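Keltlow shoppers may pay 2 dollars to park, and the numbers look thin

The town of Keltlow wants to start charging for parking on Hung Street in October, and it says the money will fix the sidewalks. Store owners who went to Tuesday's meeting heard that promise several times. They heard a good deal less about how the sums were done.

Under the plan, drivers would pay $2 an hour at 183 metered spaces between the library and the old bus depot. The first 13 minutes would be free, an odd figure that came from Ustberg, the consulting firm the town hired to study the street. Its report says short stays are the main reason people can't find a spot at noon. 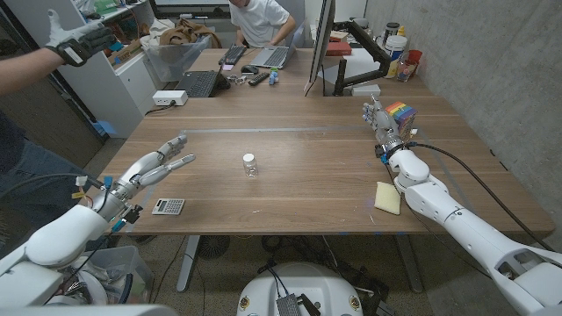 The report rests on a survey of 294 drivers, all of them stopped on weekday mornings. Evenings were left out, and so were Saturdays, when the bakery line goes out the door and half the county seems to be looking for a place to leave the car. Marek Paulík, who wrote the report, told the meeting that mornings were "a fair stand-in" for the rest of the week. He didn't say how he knew.

Sum-yee Tseng has run a shoe repair shop on the street for years and isn't convinced. Her customers drop off a pair of boots and leave, she said, but picking them up means trying them on and sometimes waiting while a heel gets fixed. "They'll be looking at the meter the whole time," she said. "Or they'll go out to Pratov, where the lot is free."

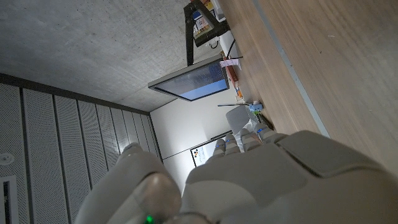

Will the meter money really go to sidewalks?
The draft rule says it "may be used" for sidewalks, which leaves the town free to spend it on anything else.

Council member Benedek Csizmadia, who backs the plan, called that wording standard and said people should trust the council to keep its word. The last time Keltlow asked for that kind of trust was over the depot roof, which was going to be paid for with a fee on event permits. The fee is still collected. The roof still has a tarp on it.

There is also the cost of the meters. The town gave no price on Tuesday, saying bids aren't in yet, and yet the report already has the project paying for itself in its second year. It is hard to see how anyone can work that out with the biggest bill missing.
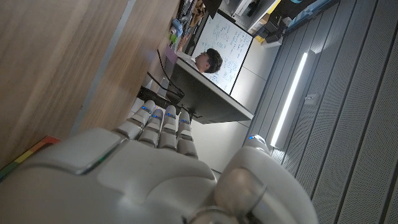
What happens to people who live above the stores?
They would be able to apply for a permit, but the town has not set a price or said how many it will give out.

Ho-yin Chiang, who rents over the pharmacy, asked if a permit would hold him a space or just let him hunt for one like everybody else. Csizmadia said that was a detail for later.

The council is due to vote before the end of the month. Written comments can be left at the town clerk's desk until 4 p.m. on the day of the vote.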